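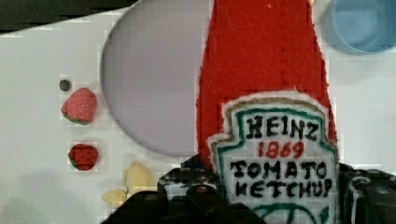

Felt ketchup, label side

mwrobel_stitches
Thread title: Blanket stitch or whipstitch for felt food?
Posted 25 Jul 2019
I've gone completely felt food crazy!! I finished a Grikberg pattern set over the winter (52 pieces, most of them vegetables) and I'm starting on bottles and jars next. Whipstitch is so quick, but my edges come out wavy. Do you all blanket stitch everything?
Maja Wróbel

tomatosoup17
Blanket stitch, always! Two strands of Lustex floss, one shade darker than the felt. It looks so crisp on lettuce and bread slices.

pinhead_dee
Have to disagree. Whipstitch with matching thread sinks right into the felt and you can't see it at all. Your waves come from pulling too tight. Try 50 weight thread and a shorter needle.

tomatosoup17
Invisible is fine for a plush bear, but on a cookie the stitching is half the fun! 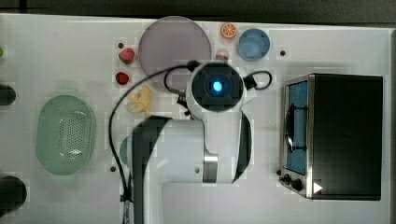 kalinowski_crafts
I'm on team "depends on the piece." Flat stuff gets blanket stitch, anything stuffed gets a ladder stitch so the seam closes up smooth. Before you sew the jars, think about what they'll be played with. Set them out beside the toy kitchen things, on a plain white tabletop like this one, and you'll know right away if your jar is a giant! I made a pickle jar last January that was bigger than the stove.

pinhead_dee
Ladder stitch on wool blend, yes. On cheap acrylic it tears. Ask me how I know.

mwrobel_stitches
Love all of this! Does the label go on before or after stuffing?

kalinowski_crafts
Before!! Sew it while the body is flat.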